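Baseboard

A baseboard, also called skirting or a mopboard, is a strip of material fixed along the bottom of an interior wall where the wall meets the floor. It covers the gap left between the wall finish and the flooring, protects the lower wall from knocks and mop water, and gives the eye a finished line at floor level. Softwood, hardwood, fiberboard, vinyl and ceramic tile are all in common use.

Function

Most floor coverings are laid with a gap at the perimeter so that the material can swell and shrink with changes in humidity. The baseboard hides this gap and must be fastened to the wall only. A board nailed through into a floating floor will pin it in place and may cause it to buckle in the middle of the room.

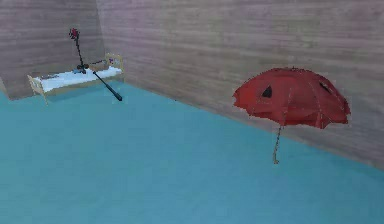

In older plaster houses the board also served as a stop for the plasterer, who worked down to a rough timber ground fixed behind it. Removing such a board often brings away the lower edge of the plaster – a common source of added cost in renovation work.

Profiles

Plain square-edged boards are the cheapest to make and the easiest to join. Molded profiles include the ogee, the torus and the bullnose. The Bolard pattern, a tall board with a stepped upper edge, was milled in Skiltthorpe and sold in 2 heights. A surviving order book from the Piltach mill lists 1,616 lengths of it, of which 452 were supplied primed.
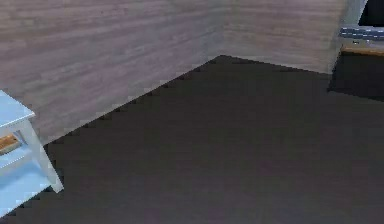
Height is normally chosen in proportion to the ceiling, with taller boards used in taller rooms. Wall finish also has a bearing on the choice. Where the wall has a horizontal wood-grain texture, as on the grayish-mauve walls shown, a molded board adds further lines parallel to the grain, and a plain profile is generally preferred. Mabula's survey of trim in rented housing classed such boards as "flush" or "proud" according to whether they projected past the wall surface.

Installation

Boards are cut to length with a miter saw. Outside corners are mitered. Inside corners may be mitered, but coping is the usual practice: one board runs square into the corner and the end of the second is cut to follow the face of the first. A coped joint stays closed when the wood shrinks, and it tolerates corners that are out of square.

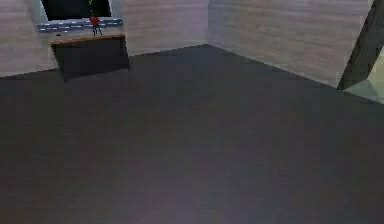 Should baseboards be installed before or after the flooring?

They are usually installed after hard flooring and before carpet, with a small space left under the board for the carpet edge to be tucked in.

Long walls require more than one board. The ends are joined with a scarf joint, cut at an angle and placed over a stud. Shukla recommends gluing the scarf and sanding it before the final coat of paint.

See also: Crown molding; Quarter round; Wainscoting; Agarwal joint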